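Seating a Wedding in Your Own Kitchen

The Hasska wedding at Villa Buenaventura had 288 guests and a swan. Yours has your cousins. The tips still carry over.

Polish borrowed glasses with a coffee filter – paper towels leave fuzz. Iron the napkins while damp and stack them flat.

Chill 15 bottles in the bathtub with ice and a box of salt. Warn whoever showers first.

Work out the seating on a table before you write a single card, and keep the exes apart.
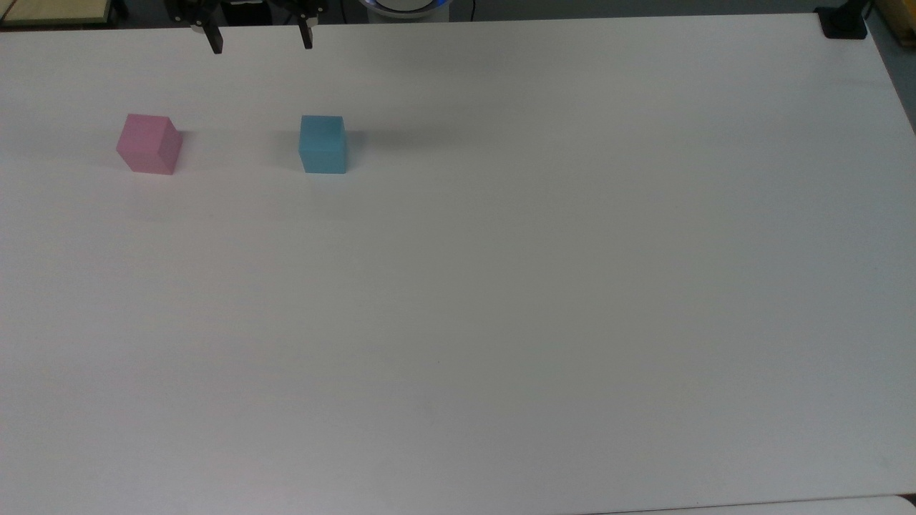 Write the cards in pencil first. Someone will break up in June, and ink has no manners.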